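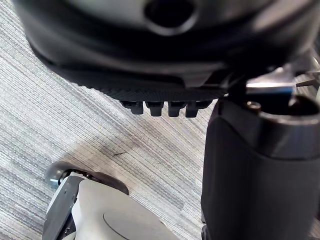 Dark grey housing with a ribbed band along its lower edge.

Purkovis Celebrity Interview Corpus: Data Card

Summary
The corpus contains 354 transcribed interviews with television actors, reality programme contestants and their spouses. It is intended for the study of how public figures talk about family life, anniversaries and time spent away from home during filming.

Contents
Each record holds the transcript, the name of the programme under discussion, the month of broadcast and a topic label. There are 19 topic labels, listed in the file topics.txt. Interviews longer than an hour are divided into parts, which share a record number.

Sources
Transcripts were supplied by the entertainment desk of Nogueira and by the weekly programme Plelletti. Material from Stostach was withdrawn in March at the publisher's request and must not be restored from earlier copies.

Annotation
Labels were assigned by Simone Andrade and Ademir Trindade. Disagreements were referred to Ilgın Değirmenci, whose decision is recorded in the notes column.

Known limitations
Over half of the interviews concern dance and stunt competitions. Four transcripts lack a programme name. Remarks about marriages and separations reflect the speaker's words on the day and have not been checked.

Terms of use
The corpus may be used for teaching and non-commercial research. Users must not attempt to contact the persons interviewed.

Maintenance
Olga Fuentealba maintains the corpus. Requests for correction or removal should be addressed to Gilmar Godoy and are reviewed every Tuesday.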